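Sukance steam iron: eight months with a very confident appliance

I bought the Sukance because my old iron had started leaving brown freckles on pillowcases, and because the box promised 3,125 watts. I have no idea what the extra 125 are for. A perfectly ordinary 3,000 would have sounded like enough to launch something, but somebody at the factory evidently felt it lacked ambition.

It heats up quickly, I'll give it that. Fill the tank, turn the dial, go and find the shirt you meant to iron, and the little light has gone out before you're back. The soleplate glides well over cotton and very well over the edge of the ironing board, so park it with care.

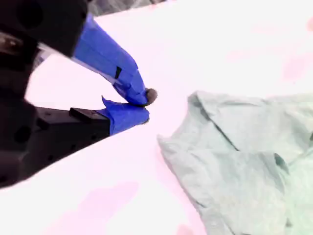
Words by the Gultumside household desk
Reluctant ironer, owner of too many linen shirts

The steam is where the money has gone. There are 5 settings, of which I use two: the second, for everything, and the fifth, for linen and for clearing the kitchen of guests. On the fifth it makes a noise like a bus kneeling at a stop. Creases that had been in my tablecloth since the spring gave up in a single pass. The shot button on top is generous too, although it sits exactly where my thumb likes to rest, and I have steamed a good many things I was only thinking about.

Filling it is less fun. The flap is small, the jug supplied is smaller, and the two have been designed so that a spoonful always goes down the side and on to your sock. I now use a milk jug. The maximum line is printed in grey on grey plastic and can be read comfortably at noon, in July, by a window.

The cord is long enough to reach from my socket to the board with some to spare, and it swivels properly at the heel. My last iron, a Beria, had a cord that came out stiff as a broom handle and swept the sleeves off the board as you worked. If you have lived with one of those, you'll understand why I am prepared to forgive the Sukance its jug.

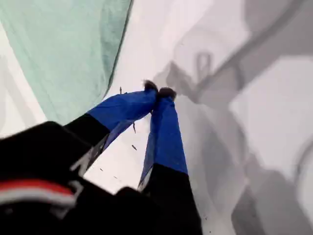 GULTUMSIDE, July

An update after the descaling light came on. The booklet devotes a whole page to this event and treats it with the seriousness of a change of government. You fill the tank, heat it, unplug it, hold it over the sink and press a button while shaking it gently. It spat out a quantity of white grit and then a lot of hot water, mostly in the direction of the sink. The light went off. It came on again the following evening, and has gone off for good since I started buying filtered water, so that's another small bill to add to the price.

Auto shut-off works as described and slightly too well. Leave it standing for 8 minutes and it goes cold without a sound. You then iron half a pair of trousers with a cool lump of metal, wondering why you're so bad at this.

I also borrowed the Gaete travel iron for comparison. It's light, it folds, and it will take the worst out of a collar in a hotel room. It drips, though, and on anything larger than a child's blouse you'll be there till supper. 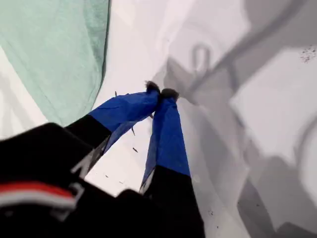 Delicate fabrics need the lowest setting and a pressing cloth, whatever the booklet says about its "smart" soleplate. I left a faint shine on a navy skirt by believing it. Anything creased and wrinkled along its length, like the blue covering on those two fingers, is the sort of job I'd normally hand to the steam, but if there's tape or glue involved keep well away, as hot adhesive on a soleplate smells dreadful and takes an evening to shift. For plain cotton you can be as rough as you like.

Would I buy it again? Yes, at the sale price, and with my own jug. It's heavy enough that a week's shirts counts as exercise, and storing it means waiting for it to cool, which takes far longer than heating it ever did. Mine lives on top of the fridge with the cord wrapped round it, against the instructions.

Four stars. The missing one is for the sock.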